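Trovenell Arm Cell: Set-up Guide
Section 5. Kitchen and bench chores with a held tool

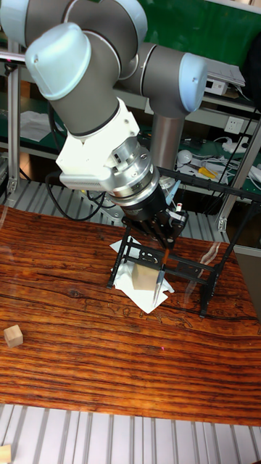
Read this section before you let the arm work with anything sharp. It covers cutting, scraping and opening packets. For wiping and sorting, see Section 4.

5.1 What to expect

The arm can repeat a short cut in the same place for as long as you like. It cannot yet prepare a meal. Soft food, food that rolls and anything that has to be held steady with a second hand still need a person. In our trials it took around 25 minutes to set up a job that a cook would finish in 5. Use it where the same cut is wanted many times over.

5.2 Setting up a cut

1. Press the stop button and check that the arm does not respond to the pendant.
2. Lay paper or a cutting mat on the table.
3. Place the test piece on top. Use plain wood for the first runs — never food.
4. Fit the knife in the gripper by its handle, blade pointing down.
5. Tug the handle lightly. If it turns, open the gripper and start again from step 4.
6. Release the stop and bring the tip down at the lowest speed until it is just clear of the test piece.
7. Save this as the start height.

CAUTION: The gripper opens if the power fails. Keep hands and feet out from under the blade.

Note: The start height is lost when you change the knife. Repeat steps 4 to 7, even for a knife of the same make.

5.3 If the arm stops with code 873

The blade has met more force than the limit allows. Raise the arm by hand control, look at the tip and replace the knife if it is bent. Do not raise the limit above 60 per cent to get through a hard piece.

Section revised 5 Nov 2024, É. Ní Mhurchú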